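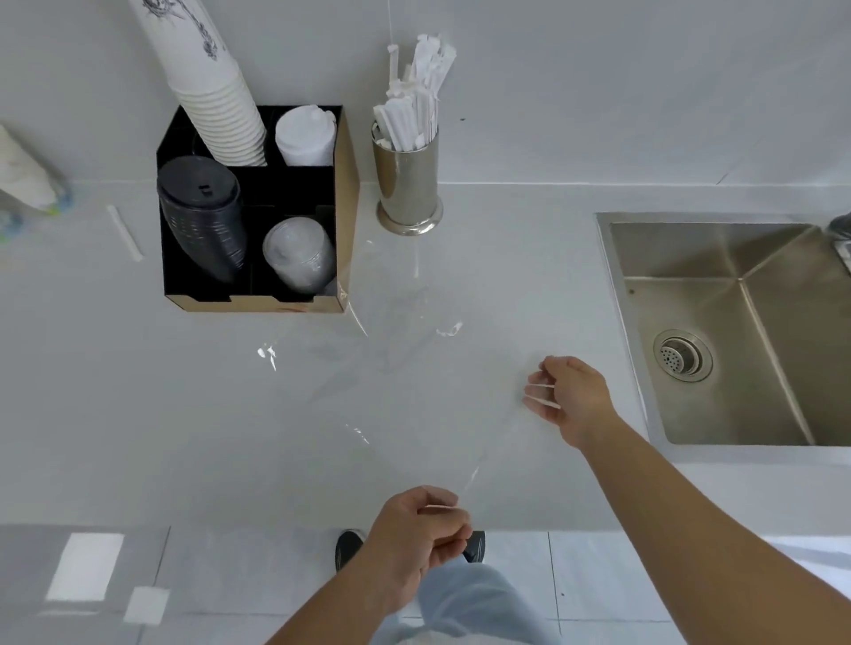

Clear film spread over the counter beside the cups, lids and wrapped straws.

May
By Sotiris Mavromatis

Chrysanthi Moschos loves a tidy cup station, and ten minutes with her at Skeltis had me loving them too! "Lids go right next to the cups," she says. "I used to walk to the back shelf 124 times a day for those things."

She keeps paper cups upside down – "always, always" – and refills the straws at 2:25. The plastic film is her least favorite part of the job. "It clings to everything except what you want," she says, laughing. "I still fold every piece."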